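The Laundry Table
A cleared surface, a heavy cloth and a little patience do more for a stack of shirts than any gadget in the closet aisle

Jayson Evangelista folds laundry standing up. He did it that way for nine years in the back room of Zalewska, a wash-and-fold shop that handled 75 bags on a normal day in November and more when the college let out. He now teaches a folding class two evenings a month, and the first thing he tells people is to get off the bed.

"The bed is too low and too soft," he says. "You bend over it, the shirt sinks in, and you can't feel where the cloth is bunched."

A table is better. Kitchen tables are the usual choice, and they are the right height for most adults. The trouble with a bare tabletop is that cotton slides on it. You smooth one side of a shirt and the other side moves. Evangelista puts a cloth down first, something with some weight, and lets it hang over the edges. A printed tablecloth does the job as well as a plain one. A busy print has one advantage, which is that a gray or white shirt shows up clearly against it and you can see at once whether the hem is straight.

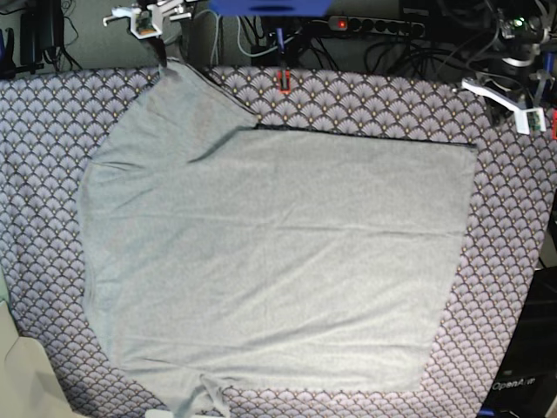 Most people start folding too soon. They shake the shirt, drop it on the table and fold whatever landed there. Evangelista spends longer on the laying out than on the folding. He finds the shoulders, pulls them apart until the top edge is taut, and then works down the body with flat hands, pushing the wrinkles toward the hem. He looks for places where the fabric has doubled under, usually at the sleeve or the collar. If one shoulder is caught beneath the body, no amount of care later on will give you a square shirt.

After that the fold itself is quick. One side goes in toward the middle, with the sleeve laid back on itself. The other side matches it. The bottom comes up to just below the collar, and then once more. Shirts that will stand upright in a drawer get a third turn.

He has tried folding boards. The Hedel, a hinged plastic one that his sister bought him, makes every shirt the same width, and he thinks it is fine for people with open shelving. He stopped using his after a month. It was one more thing to store. 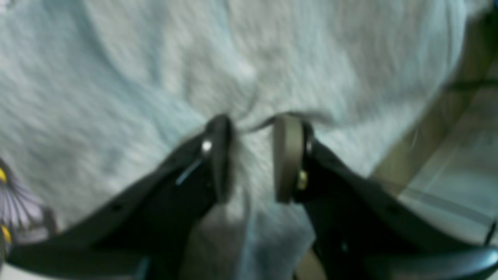

Blankets need a different approach, and they are where most linen closets go wrong. A fleece throw has no seams to line up and no obvious front. With a long, fuzzy pile like the pale blue-gray one here, the nap runs in swirls, and you can easily lose track of which edge you had. Pinch a fold of it and it stands up in a ridge instead of lying down the way cotton does. Evangelista's advice is to quit chasing neat corners on a throw. Fold it in half the long way, in half again, and roll it from one end. Rolled, it holds its shape on a shelf and can be pulled out without bringing down the pile above.

Keep plush things away from the dark T-shirts, too. New throws shed, and a lint roller is slow work. At Zalewska the fleece items went last, after the cottons had been bagged, and the table cloth was shaken out before the next order.

Storage is the part that people spend money on. Flomton sells a set of drawer dividers that readers of this magazine ask about often, and Skuvix has a line of lidded bins. Both are well made. Evangelista would hold off on either one until you have folded everything you own once and seen how much room it takes. In his classes, people tend to find that they have more shirts than they wear and fewer sheets than they thought. 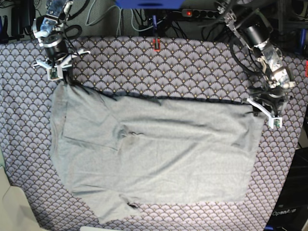

Two people can share the work, and with larger pieces they should. One takes each top corner, both pull gently until the upper edge stops sagging, and the piece is lowered onto the table bottom edge first. Sheets and tablecloths go down flat this way with hardly any smoothing. It works on a T-shirt as well, though a person folding alone can manage that by holding a corner in each hand.

Evangelista does his own laundry after dinner, with the radio on. He folds shirts first, then towels, then socks, and he takes the cloth off the table when he is finished, folds that too, and puts it on top of the basket for next time.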